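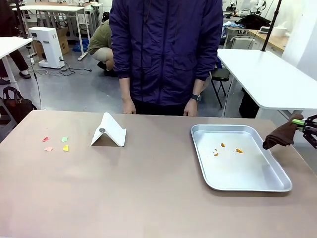
Newsletter > Winter issue > From the craft table

Paper Scraps, a Silver Tray and a Long Table: Notes from the Craft Room

Dear friends of the craft room,

I had meant to write a proper tidy report on the January sessions, and then I sat down with my tea on 2 Feb 2026 and found that what I really wanted to write about was scraps. Little ones. The sort that fall off the end of the scissors and get swept onto the floor in most houses, and that we have lately been treating with a good deal more respect.

It started with Mitali Mondal, who leads our collage afternoons and who has been trying to get us to slow down. Her idea is that you begin with four bits of paper and no more. A red, a light green, a pale pink and a yellow, set down in a loose square on the left side of the table, with plenty of bare tabletop left over. You look at them for a while. You don't pick up the glue. I will confess that I lasted perhaps a minute the first time before my hands began to wander toward the glue pot (old habits!), but I have come to enjoy it very much, and I notice that my colors have gotten braver as a result.

The pieces don't need to be cut nicely. Odd triangles and lopsided diamonds do very well, and anything a few centimeters across is big enough to play with. Mitali likes to put the pink under the red, and then swap the yellow and the green, and then swap them back again, and it is surprising how cross a yellow can look next to the wrong neighbor. Sandrine Hervieu made a whole birthday card for her sister this way, with just four scraps and a line of ink, and I thought it was the prettiest thing on the wall that week.

Then there is the matter of orange. Those of you who came in January will know that orange has its own place now, in the silver aluminum tray with the rounded corners. We went over to the tray after a long winter of chasing tiny bits across the tabletop with a damp fingertip – the raised rim keeps them where they belong, and even a speck of orange shows up well against the metal. Orange is the color Mitali holds back until the end. She says it is the pepper in the soup, and that if you put it out with the others you will use it first and regret it. So into the tray it goes, flecks and slivers and all, and you may have one piece when the rest of your picture is settled. Please do leave the smallest bits in there when you pack up. They look like nothing, but they make splendid beaks.

Between the papers and the tray we have been keeping the white folded stand, the one shaped like a little tent. It has been handy as a divider, and it gives the eye somewhere to rest on that big mauve-beige table. If you would like to fold something of the kind for yourself at home, a piece of stiff card creased across the middle makes a good start, with a flap left at the front so it sits steady.

A few bits of housekeeping while I have you. We have 1118 sheets of colored paper in the cupboard after the January stock check, which Sandrine did all by herself on a very gray afternoon, and which sounds like a mountain until you remember how the summer children go through it. The offcut box is full to the lid, so please take from there before you open a new pack. Scissors go back handles up. And if you are the kind soul who left a bag of ribbon by the coat hooks, thank you, it has already been put to use.

The spring collage afternoons will keep to the same pattern as before, with the quiet looking first and the gluing after. Places are limited to five at a time so that everybody has a decent stretch of table to work on, and you can put your name down on the sheet by the door. Beginners are very welcome, and so are people who came once years ago and have been meaning to come back. We are also hoping to hang a small show of scrap pictures in July, nothing grand, just a row of them along the hallway, so if you make something at home that you are fond of, do hold on to it for us.

Mitali would like me to add that she is running low on pink.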